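About Naltine College

Naltine College is a registered provider of vocational education in interior finishing, floor laying and retail fit-out. The College was established by a group of employers who could not find enough apprentices with a sound grounding in both trade practice and customer service, and it continues to be governed by a board drawn largely from industry.

Our purpose is to prepare people for skilled and steady work in the building finishing trades. We enrol school leavers, apprentices sponsored by their employers, and adults who are changing occupation. There are 200 funded places in the current program year, of which 193 have been filled.

Our Campuses

The College operates from 3 campuses. Pleltari is the original site and houses the administration, the library and the floor laying workshops. Rana was opened to serve students travelling from the northern suburbs and offers the painting and wall finishing streams. Plomen is the newest and smallest campus and is used chiefly for retail fit-out, short courses and assessment.

All campuses are within walking distance of public transport. Limited parking is available at Rana and Plomen, and permits are issued at enrolment. Students with access requirements are encouraged to contact Student Services before their first block of classes so that suitable arrangements can be made.

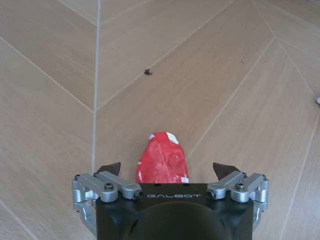 Wood-look tiled flooring.

Teaching and Assessment

Apprentices attend in blocks and spend the balance of their training with their employer. Each block combines classroom theory, supervised workshop practice and a practical assessment carried out against the relevant units of competency. Subfloor preparation, set-out, cutting and finishing are taught in that order, and students do not progress to the next unit until the preceding one has been signed off by their trainer.

Every trainer holds a trade qualification as well as a current qualification in training and assessment. Trainers return to industry for a period of placement on a regular cycle, and their placement reports are considered by the Academic Board when course materials are reviewed each July.

In the most recent completion survey, 92 per cent of graduates were employed in their trade or enrolled in further study.

Health, Safety and Indoor Environment

The College maintains a safety management system covering dust, noise, manual handling and the storage of adhesives and solvents. Cutting and sanding are confined to designated areas with extraction. Students are issued with personal protective equipment at induction and are responsible for its care. Indoor air quality is a standing item at meetings between campus managers and student representatives.

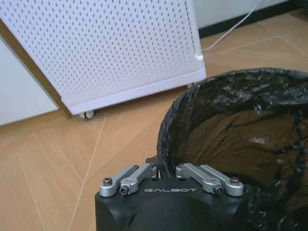
Governance

The Board of Naltine College is chaired by Wellington Portela, who trained as a floor layer before moving into contracting and later into vocational education. The Board meets quarterly and is responsible for strategy, financial oversight and the appointment of the Principal. Course approval and academic standards are delegated to the Academic Board.

Working with Employers

Host employers range from sole traders to national retail fit-out contractors. Each is assigned a liaison officer, who visits the workplace during the first term of an apprenticeship and again before final assessment. The retail fit-out stream covers shelving, display fixtures, signage and the sequencing of trades in occupied premises, including work carried out after 6 pm.

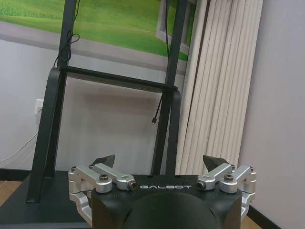
Black metal display stand against a pale grey wall.

Enquiries

Prospective students and employers may contact the Admissions Office at Pleltari between 8.30 am and 4.30 pm. Campus tours are available by appointment. Copies of the student handbook, the fee schedule and the complaints and appeals policy may be obtained from the front desk at any campus.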